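The Year I Learned to Cook for One

I moved to Tonder in August with two suitcases, a box of spices that had already leaked into my socks, and the firm belief that I knew how to cook. I'd fed a family of five for most of two decades! I could do a Sunday roast half asleep. What I couldn't do, as I found out the first evening, was make dinner for exactly one person without ending up with enough chili to stock a firehouse.

The apartment is on the third floor over a hardware store called Szulc, and the kitchen is the size of a generous closet. It has two burners, one drawer that opens and one that thinks about it. The rent is 900 a month, heat included, and when I signed the lease I told myself that a small kitchen would make me a tidier person. (It did not. I'm the same person with less room.)

Anyway, the chili. I ate it for seven days. I ate it on rice, on toast, on a baked potato, and finally straight out of the tub while standing at the window looking down at a display of snow shovels, in summer. By the last bowl I'd made a decision. I was going to learn this properly, the way I once learned to drive a stick shift, by being bad at it for a while.

My first stop was the library, where the cookbooks for single people all seemed to have been written in a mood of deep pity. One of them suggested I light a candle. Another had a whole chapter on eggs that opened with the word "loneliness," and I put it back on the shelf and went and bought a sandwich. I wasn't sad. I was busy and a bit overfed, and I wanted somebody to tell me how much pasta to put in the pot.

So I'll tell you, for what it's worth. For me it's a fistful where my thumb just meets my first finger. My daughter says that's way too little and my neighbor says it's a wedding portion, so you'll need to work out your own fist.

The shopping was harder than the cooking. Supermarkets hate a single person. Celery comes by the bush. Cilantro comes in a bunch big enough to hide behind, and you need a tablespoon. I started going to Hurby instead, the little grocery two streets over, where they'll sell you one carrot and not look at you funny. They'll split a cabbage if you ask. The man at the cheese counter once cut me a slice so thin I could have read the paper through it, and he wrapped it up like jewelry.

I go three times a week now with a small bag, and that has changed things more than any recipe. When I shopped once a week for the whole crowd I bought by habit, the same cart every time, and I cooked by habit too. These days I walk in with no idea what I'm having. If the leeks look good it's leeks. If there's a single pork chop left over at closing time, well, he and I are going home together.

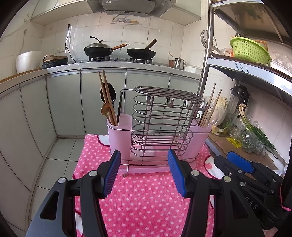 The freezer was my next lesson, and I learned it the messy way. I froze everything, all at once, with no labels, because I was sure I'd remember. You won't remember! Frozen tomato sauce and frozen beet soup look the same until they're on your spaghetti. I now own a roll of masking tape and a marker, and they live on top of the fridge where I can't ignore them. The name of the thing goes on the tape, then the month. If it's something I didn't much like the first time, I put a little frown, so I know to be hungry before I open it.

I also gave up on cutting recipes down. Everybody says to do this, just divide by four, and it sounds so sensible. Then you're standing there trying to work out a quarter of one egg. Soups and stews don't mind being halved, but baking minds a great deal. I made a quarter batch of brownies that came out like a roof tile. Now I make the full tray, cut it up, eat two pieces, and freeze the rest before I get any ideas.

What I do instead is cook in parts. I'll roast a pan of vegetables on one night, boil a pot of beans on another, and make a jar of something sharp, like a mustard dressing or pickled onions. Then dinner is a matter of opening the fridge and introducing people to each other. Beans and onions on toast with an egg. Cold roasted squash with the dressing and whatever cheese I've been given the thin end of. It takes 11 minutes on a good night, and I've timed it, because I'm the kind of person who does.

Somewhere in the winter I signed up for an evening class at Cevach, the cooking school down by the river. It was called something like small-scale cooking, and I figured it would be me and a few other people whose kids had grown up. There were college students in there, and a truck driver who cooks on one burner in his cab and makes a better risotto than I ever will. He brings his own rice from home in a sock. A clean sock, he said, and we chose to believe him.

The best thing I got out of that class was permission to buy the good stuff. When I was feeding five, butter was butter and fish was whatever was on sale. For one person, a really nice piece of fish costs less than takeout. I'd never done that math! I had scallops on a weeknight, in my bathrobe, three of them lined up on the plate like buttons, and I felt like I was getting away with something.

The other thing was pans. I'd brought my big one with me, the one that covers both burners, and I was cooking a lone chicken thigh in the middle of it while the fat around the edges smoked up the whole floor. The teacher told me to get the smallest skillet I could stand. I bought mine downstairs at Szulc, off a bottom shelf, and I've used it every day since. The big one is under the bed. It comes out when the family visits.

They came in the spring, all of them, and I had that old feeling of reaching for the biggest pot without looking. I made the roast. I made too many potatoes, on purpose, and they were gone before I sat down. It was loud and wonderful and there was gravy on the curtain. After they left I slept ten hours.

The next night I had soup, one bowl, from a tub marked "leek, good." I ate at the table, which I'd made a rule of after the window and the snow shovels. I turn 52 this summer and my son wants to know if I'd like to be taken out somewhere fancy. I've told him to come here and bring his own chair. I'm thinking scallops, and I still need to ask Hurby if they can get me more than three.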